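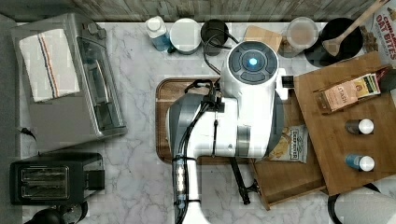
Cable Strap Service Kit for the Keklow Countertop Arm

Part 284. Fits both the left-mount and right-mount Keklow.

If you have come to this page because your arm stopped halfway through a reach and started flashing at you, take a breath, put the kettle on, and please don't push it back by hand! We have had a good many calls about this same fault, and the fix is a simple one that most people manage in an afternoon.

What went wrong

On arms shipped before December 2022, the straps that hold the cable bundle against the arm were fitted a little too snugly near the wrist. With the wrist turned all the way over and the arm stretched low across a counter, the bundle pulls tight and tugs on its connector. Usually the arm notices and stops with fault code 26. In two cases, though, the signal to the gripper dropped out for a moment and the finger opened while it was holding something (a full mug, in the case of poor Menaka Amarasinghe, who was very gracious about her floor).

Please stop using your arm near hot liquids, glass or small children until the new straps are on. We would so much prefer a grumpy phone call to a scald.

What you get

- A set of long black straps, softer than the originals
- 2 connector clips for the wrist end
- A printed fitting guide, rewritten by Yee-man Lam after the first one confused nearly everybody, including us

Fitting it

Switch off at the wall and wait for the wrist light to go out. Clear the counter under the arm, trays and cutting boards and all, and support the arm as the guide shows before you snip anything. Work from the wrist down, leaving a relaxed loop behind the housing. When you switch back on, run the slow stretch test with nothing in the gripper. If code 26 comes back, switch off again and call us, as the connector itself may need replacing.

The loop will look a bit untidy compared with the old way. It's meant to, and Laurinda Correia on our service bench says she'd worry if it didn't. Do keep it away from toasters and burners, though, and check it again in January or whenever you next move the arm.

The kit is free to registered owners, postage included.

Search parts and manuals Go

Brallelia Home Automation | Contact the service bench | © Brallelia | Back to top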